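Ticket: Case records missing after import from Trestedero intake site
Product: Clarell Case Registry, hosted
Status: Resolved
Priority: High
Opened: November 11, 2022

Reported problem

The asylum intake office at Trestedero sends its registration records to the regional office at Skastascombe in a nightly batch. The last batch contained 2000 records. The import log at Skastascombe shows the job as complete with no errors, but a search by intake site returns only 1500. The missing 500 include family groups already scheduled for relocation interviews, and the interview calendar shows those slots as unassigned.

The regional office asked whether the records were lost or hidden, and whether the batch could be sent again without creating duplicates.

Initial checks

File size and checksum match on both ends. Transfer ruled out.
User permissions at Skastascombe unchanged. The missing records don't appear for an administrator account either.
Search index rebuilt. No change in the result.
Direct query on the staging table returns 2000 rows. The records arrived and were not promoted to the live table.

The customer was told not to resend the batch. A resend at this stage would assign second case numbers to any family group that had been partly promoted, and merging those afterward is manual work.

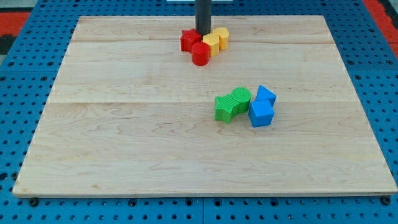 The promotion step reads the staging table in blocks of 50 and checks each record for a valid legal status code. A record that fails the check is supposed to go to the exception queue with a reason attached. The exception queue for this batch was empty, so the failures were being dropped somewhere between the check and the queue.

All of the held records carry status code 3, temporary protection. Trestedero began using this code in November under the new transfer agreement. The Sisay connector, which maps local codes to the regional list, had the code in its input table but no matching output value. It passed a blank. The promotion step treats a blank status as "pending review" and skips the record without logging it – a leftover from the older paper-based process.

Fix

1. Added the output value for code 3 to the Sisay mapping table.
2. Changed the handling of blank status so that these records go to the exception queue.
3. Re-ran promotion from staging for the held records only.

Search by intake site now returns the full batch. Case numbers match the Trestedero export. Interview slots relinked on the next calendar sync.

Open items

Earlier November batches still need to be checked for the same code. A query has been sent to the regional office and can be run by any user with report access. The mapping table has no alert for unmatched codes – change request filed separately.

Ticket closed with customer's agreement. Reopen under the same number if the query returns any rows.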